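Reusable Cups on Campus: What Students Do and What They Say
Student project report by Ülle Kivi
Mar 18, 2018
3 min read

1. Why I chose this topic

In November our school cafe began to give a small discount to students who bring their own cup. I wanted to know if the discount changes what people do in the morning. My teacher advised me to keep the question small, so I studied only one cafe, Rillov, which is next to the library.

2. Method

I used two sources. The first was a paper form with six questions, and 93 students filled it in. The second was the sales list of the cafe for two weeks. The manager let me copy the numbers but not the prices. In this period the cafe sold 1359 hot drinks, and 1075 of them were sold in paper cups. 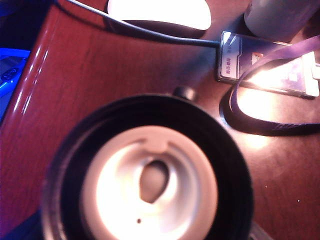
The form asked how often the student buys a hot drink, if he or she owns a reusable cup, and where the cup is on a normal school day. I also left an empty line for comments. Many students wrote there more than I expected.

3. Results

The remaining 284 drinks were sold in the students' own cups, or 21 percent. On the form the picture was better: 37 students answered that they use their own cup "always" or "almost always", and this makes 40 percent. I cannot compare the two numbers directly, because teachers and visitors also buy at Rillov.

The most common comment was about washing. There is no sink for students near the cafe, and a cup with old milk in it is unpleasant to carry in a bag. Only four students wrote about the discount, and two of them did not know it existed.

4. Weak points of the study

I gave out the forms inside the library, so students who study at home are missing. Question five was also not clear, and I did not use the answers to it.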